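Keeping a shared workshop usable: speaker notes
Prindon makers' evening, Sunday slot, 18 minutes plus questions

Slide 1. Title. Say thanks for the invitation. Mention the handout is by the door.

Slide 2. Surfaces. Everything in this talk starts from the top of the bench.
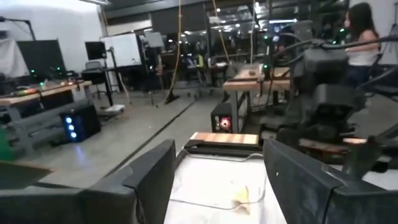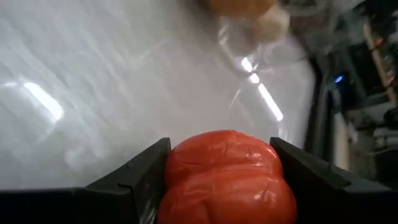
Pale, shiny tops show every mark and glare under lamps.
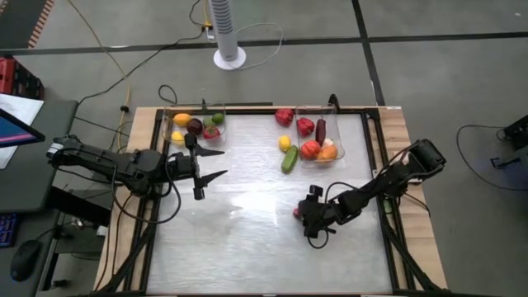 A reader of the draft notes, writing from Kinsella, objected that surfaces matter less than rules about who clears up, and that their own group had replaced two benches before they wrote any rules down. Fair point. I have moved rules up to slide 3 as a result.

Slide 3. Rules. Keep them on one sheet of paper. The Posora workshop had 17 rules on the wall when I joined. We cut them to 6 and put them next to the light switch. Read out the first two:
Clear your bench before you leave.
If you break it, write it in the book.
Pause here. People usually want to argue about the second one. Tell them the book is unsigned and that this was a deliberate choice.

Slide 4. Storage. Each member gets one crate. Anything left outside a crate goes on the amnesty shelf until the end of the month, then it goes to the tip. Show the crate label. Mention that we tried tall lockers and people forgot what was in them.

Slide 5. Money. We spent 400 pounds in the first year on vices, lamps and a second-hand pillar drill. The drill was a mistake, as it needed a new chuck and a guard. Lamps were the best buy. Don't go into the insurance unless asked, it takes too long.

Slide 6. Noise. The Hornano site shares a wall with a dance class. Saws stop at seven in the evening. Rubber feet under the bandsaw helped a bit. Moving it to the other wall helped more.

Slide 7. Inductions. One hour, no more than four people at a time. New members use each machine once with someone watching. If short of time, skip this slide and point to the handout.

Slide 8. Questions. Repeat each question into the microphone. Chairs need stacking afterwards and the room has to be locked by ten.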